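Plates, and where on earth to put them

Posted in February by Kwaku Sarpong

I have been putting off the plate problem for months. When I moved into the flat in Mombridge I unpacked the kitchen in one evening, very tired, and shoved everything wherever there was a gap. You know how it goes. The mugs ended up next to the rice, the big plates went under the small bowls, and every time I wanted a dinner plate I had to lift out half a cupboard to get at it. I lived like that for 11 months!

Anyway, it's been raining sideways all week and I'd run out of other jobs, so I took the whole lot out and spread it over the worktop and the floor (and one chair). I always think I own a sensible amount of crockery until I see it all at once. There were saucers in there with no cups. There was a gravy boat. I don't remember ever making gravy in this flat.

The everyday stuff was easy enough. Bowls went on the lower shelf by the cooker, side plates next to them, and the chipped ones are going out to live under plant pots. It was the serving plates that had me stuck, being too wide to stack on anything and too heavy to sit on top of anything either. My mum kept hers flat at the bottom of a pile and we heard her swearing every Christmas.

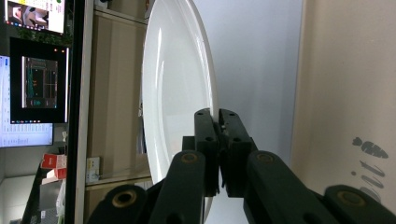 I'd been talking about all this with Grigore Bucur, who I used to share a house with in Bratthorpe, and he told me to stop stacking the big ones and stand them up on their edges like records. He's done it for years. He uses a wire letter rack from a charity shop, one of those things that used to sit on office desks, and it cost him 80p. I went looking for one and of course there wasn't a letter rack to be had anywhere, so I bought a proper plate rack from Stokberg instead and paid a good deal more than 80p for it. Grigore thinks this is hilarious.

It does fit, though only just. I had to move one shelf up two holes, and the pegs were so stiff I ended up tapping them out with the handle of a butter knife. Then I gave the inside of the cupboard a wipe, found a bay leaf from goodness knows when, and put a bit of non-slip liner down so the rack wouldn't skate about.

White plates do show everything, by the way. I'd thought mine were going grey, with all those little pencil-type lines you get from cutlery, and I was ready to blame the dishwasher. A paste of bicarb and water on a soft cloth is what my auntie in Briem swears by - small circles, not much pressure, rinse well. I've got two more plates to go and my arm aches.

Next job is the drawer with the lids in it. I opened it this morning, had a look and shut it again.

Contact | © Kwaku Sarpong | Back to top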